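Why Old Tortoises Keep Their Grip

I have a soft spot for tortoises, so when word got around in April that a team at the Ellon field station had been measuring how hard they can push, I called in every favor I had to get out there. I mean, come on. Who wouldn't want to see that?

My knees click when I take the stairs, and I'm not even that old. Yours probably do too. In people, muscle starts slipping away in middle age and just keeps going. The Ellon crew wanted to know if the same thing happens to an animal that can live a very long time, and they had 276 tortoises to ask (politely, with lettuce).

The setup is lovely and simple. A tortoise walks up a short ramp, leans on a padded plate to reach its snack, and the plate records the push. They did this 1,631 times! The oldest animal in the group is thought to be 90, and she shoved that plate as hard as tortoises half her age. I watched her do it and I may have cheered.

So what's going on in there? The team's best guess is that tortoise muscle repairs itself slowly but never really quits, and that a low-key metabolism does less damage along the way. They were careful to say it's a guess. Tissue samples have gone to the Srivastava lab, and those results are still months off.

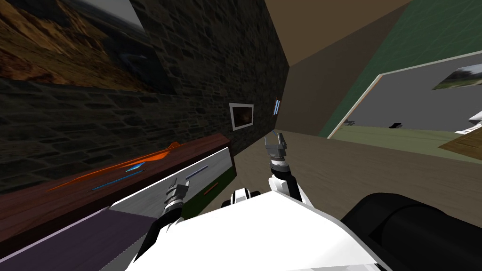

Vol. 5, 20 May 2018

I asked if any of this helps my knees. Not yet, I'm told, and moving at tortoise speed won't do it either. The next round of tests is planned for Lureck, with younger animals, and I've already asked if I can bring the lettuce.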